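The Handover Rule
By Kanako Fujimoto
June
2 min read

Rule 125 of the Hernavon handbook fits on one line: the arm lets go second.

Baoshan Lu loved that rule. She loved the whole handbook, all 552 rules of it, but she could talk about 125 through an entire lunch, and on Kaiwen Dai's first day she did. A person reaches. A person pulls, gently. Only then do the fingers open – never on a timer, never on a guess!

"And going the other way?" Kaiwen asked. "When the person gives it something?"

"Oh, that's 126," she said, delighted. "The person lets go second. Come on, I'll show you."

They started with paper. Everyone at Hernavon started with paper, light enough to be safe and floppy enough to be rude about it. Kaiwen had expected a steel part, maybe a wrench. He was a little let down until his turn came.

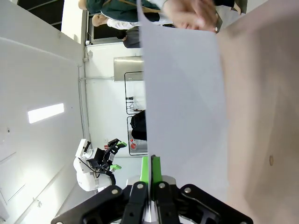 Rule 126: both ends held, and no hurry.

"Feel it?" said Baoshan.

He did. There was a small, steady tug, like a child holding the end of a kite string. He wanted to snatch his hand back and he wanted to stay there all afternoon.

"Now wait one breath," she said. "That breath isn't in the rule. I've asked Lanying to put it in."

Lanying Zheng, who kept the handbook, had turned her down twice. A breath was no kind of unit, she said. Whose breath? Baoshan had offered to do 100 handovers with a stopwatch and find out, and she'd been so cheerful about it that Lanying had gone off to look for the stopwatch.

Kaiwen breathed in, breathed out, and opened his fingers.

"One," said Baoshan, and picked up her pencil.

Contact: Hernavon Reading Room | © Kanako Fujimoto | Back to top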